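Stop throwing out the slow ones

Posted December 14, 2021

Every group I talk to wants the same thing. More demos. More hours, more arms, bigger number on the slide. 3000 episodes of a bag being opened and a toy lemon going in a basket, and then everybody is suprised when the policy falls apart on a bag that's folded a little wrong.

My gripe isn't with the size. It's with what gets cut before training. At Rumine we had a filter, anything over a time limit got dropped. Seemed sensible. Cleaner data, smoother motion. I wrote the filter, so blame me. 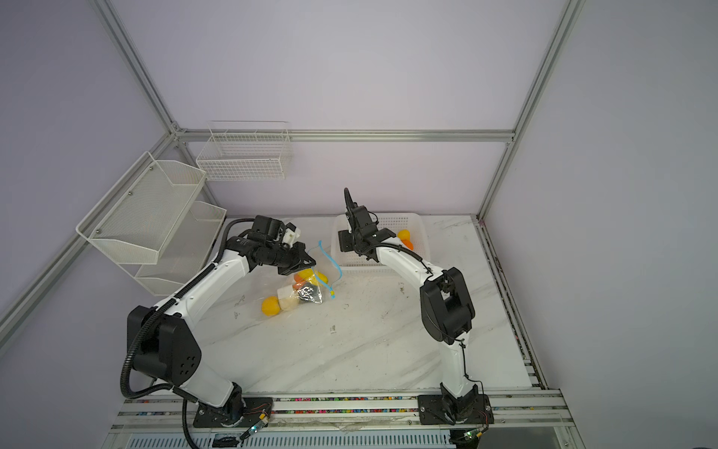 What the filter did was delete most of the hard stuff. Plastic bags are awful. The film creases, it shines, the seal wanders off wherever it wants. A good operator slows down there. Backs off, regrasps, tries the other side of the zipper. That takes time – and time was exactly what we were punishing.

So in May I went back through one batch, the Disumow bag set. 107 dropped episodes. Watched all of them, which was a long couple of evenings. Only 14 were real junk, dead cable, operator walked away, that kind of thing. The rest were people solving a problem. Slowly, sure. Still the best teaching in the whole set.

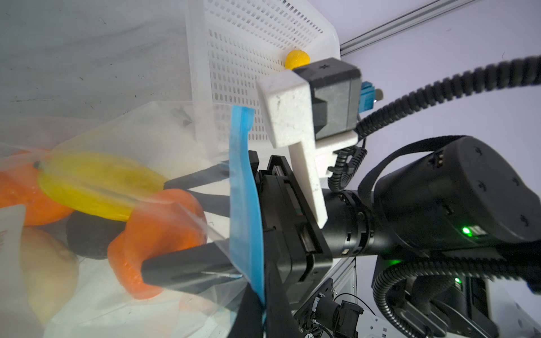

Gripper on the seal, bag full of toy produce.

And look, I know the counter argument. Slow demos teach hesitation. The arm learns to hover. Fair, I've seen it hover. But hovering is something you can fix later, by trimming idle stretches or weighting them down. You can't fix a grasp the model never saw. Those are different kinds of problem and we keep treating them like one. 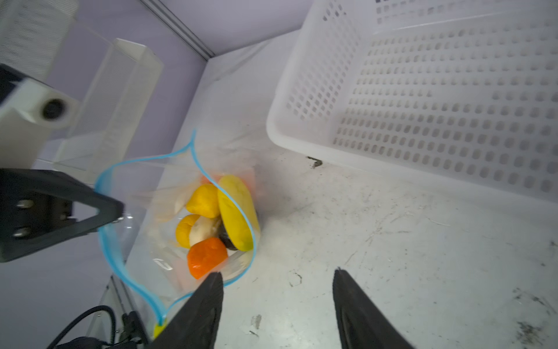
Wrist views make the case better than I can. From up there a bag is glare and wrinkles and a thin blue line that matters. If the operator needed 2 tries to get hold of that line I want both tries. Label the miss, keep the miss. Pustance does it this way now and their sets are uglier and I'd take them over ours any day.
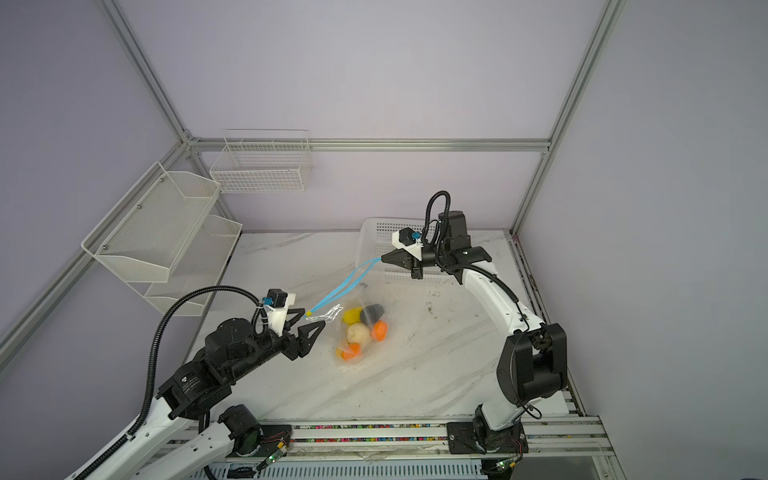 What I'd do instead

Drop the time limit. Tag instead of delete – slow, regrasp, recovered, gave up. Let whoever trains decide what to leave out, and make them write down why. Pay operators by the shift, never by the episode, or they'll hand you the easy bags all day and you'll of earned it.

Macaraeg is the next set I get a say in. No filter on that one. If the average episode length looks bad on the slide, fine, leave it off the slide.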